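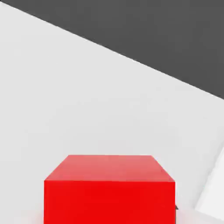

New Pultuvik single, anyone?

stringybark
So the new Pultuvik song went up last night and I've had it on repeat all morning (sorry to my neighbours). It's called "Forkar" and it's the one they closed with on the August tour, only now it's got a proper ending and Zoia Yatsenko singing the second verse. Her voice with that organ underneath, I just about drove past my own turnoff. Album's out 10th February!

milkbar_dave
Played it twice. Liked the live version better, to be honest. It had that scrappy guitar bit before the chorus and they've sanded it right off. Who produced this?

stringybark
Danylo Demchenko, same bloke who did the Kunditz EP. You can hear it in the drums, they sound like they're coming from down the hall. I love that, but I know it's not for everyone.

tuesdaycassette
The drums are the worst thing about it. I said the same about Kunditz and got howled down in here, so go on, have another crack at me.

stringybark
Nah you're entitled. Wrong, but entitled.

pelican_lou
Can we talk about the vinyl though? 533 copies for the first pressing and it's 60 bucks before postage. I've bought every record they've put out and I'm thinking I'll sit this one out. Sixty dollars for nine songs, when two of them were already on the tour tape!

milkbar_dave
I thought it was 600 copies?

pelican_lou
600 was what they said on the mailing list, then the shop page went up with 533. No idea where the rest went. Maybe the band's keeping some for the merch table, which would suit me, I'd sooner hand them cash at a show.

tuesdaycassette
Colour vinyl always sounds noisier to me anyway. Get the CD.

stringybark
Oh here we go. My copy of the Kunditz one is orange and it's dead quiet. Might be time to clean your stylus, mate.

tuesdaycassette
It's a new stylus.

jacquet_fan_2
Popping in to say that if you like Zoia's verse, you should go back to the record she made with Jacquet. Side 2 especially. Much slower, hardly any drums at all (tuesdaycassette, this could be your favourite album) and she does all her own harmonies. I found mine at an op shop and I've never seen another.

tuesdaycassette
OK, that does sound up my alley. Ta.

milkbar_dave
Third listen now and the chorus has got me, bugger it. Still want the scrappy guitar back.

pelican_lou
Ordered the vinyl. Don't say anything.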